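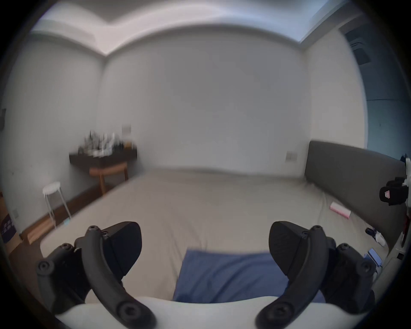 4.2 Grasp point selection on cloth

The second test of the Punura planner concerns soft objects lying on a soft surface. For a rigid object the planner can take the closing width from the segmented outline. A piece of cloth on a bed gives no stable outline, and its height over the sheet is often close to the depth noise. We therefore score each candidate point with two terms: the local curvature of the surface, and the free space between the two fingertips at the moment of approach.

The wrist view in Figure 3 is the only input of the network.

Figure 3. Wrist view with the gripper open, before a grasp point is selected. The target is the blue cloth on the beige sheet.

The fingers are always inside the view, so we mask them with a fixed template before the features are computed. Without the mask, the first version of the planner placed 15 of 64 grasp points on the fingers themselves. With the mask this error did not appear again, and 58 points were on the cloth. The remaining points fell on folds of the sheet - mostly near the edge of the cloth, where both surfaces have similar curvature.

We also compared with the Grusell baseline, which uses color only. It finds the cloth well when the contrast is strong, but it gives no preference for folds over flat regions.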